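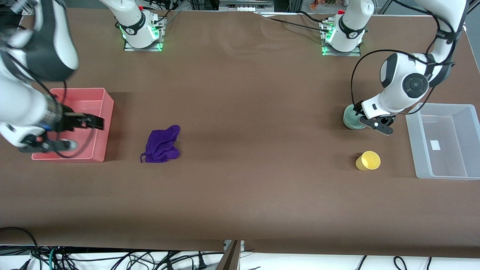
2 min read

Kwadwo Amegashie is an educational psychologist and senior lecturer in the School of Education at Dindthorpe College. His research deals with how adults return to formal study after a long break, and with the advice they receive before they enroll.

Amegashie trained as a high school math teacher and taught for several years in Fastalville before moving into teacher education. His doctoral thesis compared evening and daytime students at two community colleges. It was later reworked as a short book, Starting Again at School.

He is best known for the Pramton Study, which followed 700 adult learners through their first year of classes. The study found that students who met an adviser before choosing their courses were less likely to withdraw in the first term. A follow-up used interviews with 39 of the same students, 14 of whom had left without finishing. Critics noted that all of the participants came from a single district, and Amegashie has agreed that the results may not apply to rural areas.

He received the Sikder Award for research in adult education in July. On 8/1/25 he became head of the college's graduate program in counseling and guidance, where he teaches research methods and supervises doctoral students.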